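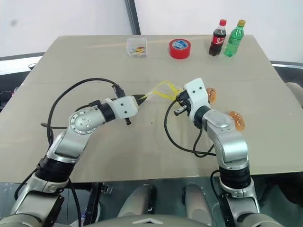
p. 40

27 April 2018, packing bench, Gatstead room

Continued from p. 39. Today I worked on the list for the small goods that go into the thin bags. Liam Nuttall wants the list before the Drarkthorpe visit in May, so I write here what is decided and what is still open.

Goods in the back row, left to right:

- clear plastic box with the small colored pieces
- red tape, one roll, lying flat
- cola, small bottle, red cap
- green soda bottle, yellow-gold cap

The bag is the yellow see-through kind. It was already crumpled, and I did not iron it flat with the hand as we did in the last trial. Luminița thinks a used bag is a more fair test than a new one from the pack, and I agree with her. A new bag sticks to itself at the mouth and this is a different problem, which I would like to keep on its own page.

Order of packing, as we have it now: the two bottles first, then the tape, then the box on top. I am not sure about the tape. If it goes in flat it takes the whole bottom and the bottles do not want to stand. Standing on its edge between the bottles is maybe better – to try.

The box should go in last in any case. I do not trust the lid, and I spent enough time under the bench with small pieces in March.

Bags: the carton from Bendel is marked 900, the old one from Ghoneim is finished. Order number for the next carton is 1271. Please write it on the shelf label also, I could not find the marker.

Open points:

1. Do we tie the handles or leave the bag open? Liam says open, the Drarkthorpe sheet says closed.
2. Soda and cola are both to be packed full. Weight of the filled bag is not written anywhere. Scale is in the other room.
3. Second roll of tape, same size, for a comparison. Luminița has asked the store.

L.L. read this page and added: "try also the box at the bottom, 3 times, before we say no." Fine, I will do it on p. 41.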